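Stallion and Sales Notes

Manard Stud has confirmed that its second-season sire Orna will stand the coming season at an unchanged fee. The book is limited to 220 mares, and the stud reports that most places for the first half of the season are already contracted. Mares carrying a previous positive test to the horse will be given priority up to the end of the nomination period.

Orna's first crop are now foals at foot. Inspections carried out in July recorded medium-sized, correct stock with good length of shoulder, in most cases darker than the sire. Two of the colts were noted as slightly back at the knee. The stud's bloodstock manager, Noémi Vörös, said both were out of the same mare family and that the fault had been seen in earlier foals by other stallions.

Fertility figures for the first season were within the normal range for a young horse. Late-season conception dropped, and the stud has moved its last covering date forward by a week as a result. Walk-in mares must arrive with a clear swab, a current vaccination record and the original passport. Copies will not be accepted at the gate.

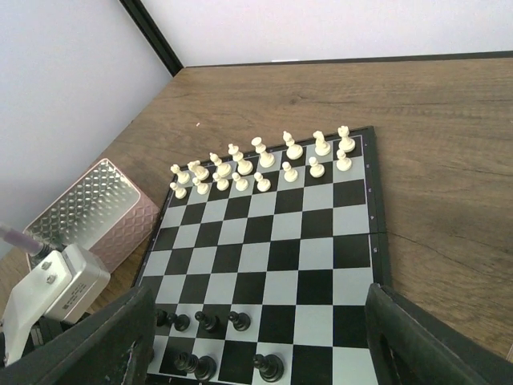 White pieces at the far end of the board, ready for play.

The autumn mixed sale at Wustden opens on Mon 14 October with the weanling session, followed by broodmares and horses in training. The catalogue runs to 700 lots before withdrawals. Lots will be sold in printed order, starting with the letter drawn for the dam's name. Wildcard entries will be offered at the close of the final session.

There are two changes to the conditions of sale. Endoscopic examination after the fall of the hammer must now be requested on the day of purchase, in writing, at the sales office. Radiographs lodged in the repository must have been taken within the six weeks before the sale – older sets will be returned to the vendor and the lot announced as having none on file.

Vendors are reminded that any wind operation has to be declared, including those carried out before the horse came into their ownership. The declaration will be read from the rostrum and shown on the board beside the ring.

Rupert Brunner will offer a reduced draft this year following the dispersal of his older mares. It includes a half-sister to the sprinter Liew, in foal to Orna on an early cover. She has bred two winners from three runners and was barren last season after being rested. Her yearling filly has been retained.

Stabling at Wustden is available from the Friday before the sale. Straw and shavings can be ordered in advance, and hay will be sold on site by the bale. Horseboxes should use the north entrance – the lower yard is closed for drainage work.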